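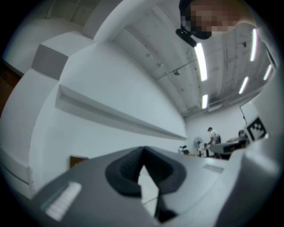 Desks, lights and cables in a shared room — help
Grikmont Home & Workspace Forum > Small Offices
Started May 27, 2025, 16 replies, showing most useful

lu_salazar
Moved into a shared room in April. White walls, white ceiling, pipes on show, fluorescent tubes all over. Nice and bright but by mid afternoon my eyes are done. Desk is a white curved one so the light comes straight back up at me. Plank-look floor, grey and brown.
Want to sort: glare, cables, general clutter. Not allowed to touch the ceiling fittings. Budget small. Any ideas welcome, in a rush so sorry for typos

tallboy_pete
Desk mat. Dark, matt, biggest you can fit. Sorted mine in a day. The Nirmont felt one was 69 quid which is silly, any old felt will do.

moth_and_kettle
Disagree about dark. Dark mat on a white desk is worse for me, eyes jumping between the two all day. Mid grey or a dull green. And turn the desk so the tubes run down your side and arent behind you.

tallboy_pete
Turning a curved desk in a shared room, good luck with that

lu_salazar
Could turn it a bit. Someone else's desk is behind, the one with the yellow wooden top, so not much. Cable from my desk goes over the floor to the power strip and that would have to come with it.

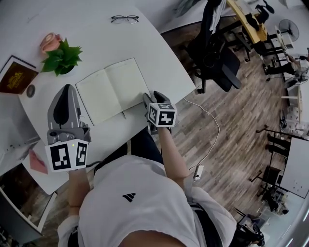
Can I just put a rug over the cable where it crosses the floor?

Best not to. A cable under a rug gets trodden on and you can't see if it's damaged. Use a rubber floor cover made for it, or run it round by the wall.

quintero_dave
^ this. Also get the strip off the floor. Screw-on tray under the desk, strip goes in it, only one lead comes down. Ten minutes. Quintero do one with clamps if you cant drill, never used it myself

moth_and_kettle
Clamps slip on a curved edge, check before you buy. Mine ended up on the floor, strip and all.

lu_salazar
Ok tray is on the list. As for clutter — plant stays, pink rose stays, dont start. Glasses I keep putting down at the far edge of the desk and then hunting for them. Notebook is out all the time. Coaster never has a mug on it when I want a coaster

tallboy_pete
Get rid of the ornaments, you'll gain loads of room

moth_and_kettle
No! Let her have a rose. Small tray for glasses and coaster together, job done. Paper hanging off the edge is what makes a desk look a mess, get a letter rack.

lu_salazar
Letter rack yes. Going back to the lights, I sat and looked up for a bit at lunch and 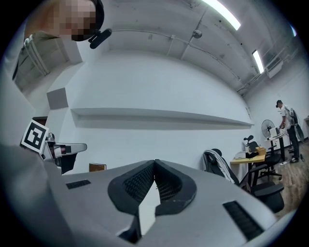 there's a long one up there that's the real culprit I think, the others are smaller and bother me less. Thin pipe along the ceiling too, was wondering if you can hang a bit of fabric off a pipe.

quintero_dave
NO. dont hang anything off pipes or near tubes. Ask whoever runs the building about diffuser covers, they clip on, they might even pay

moth_and_kettle
What Dave said. Keep fabric well away from anything that looks like a sensor or sprinkler as well.

lu_salazar
Fine, no fabric. Emailing them now. Will order the mat (grey, sorry Pete) and report back

Lucero

tallboy_pete
Grey is wrong but ok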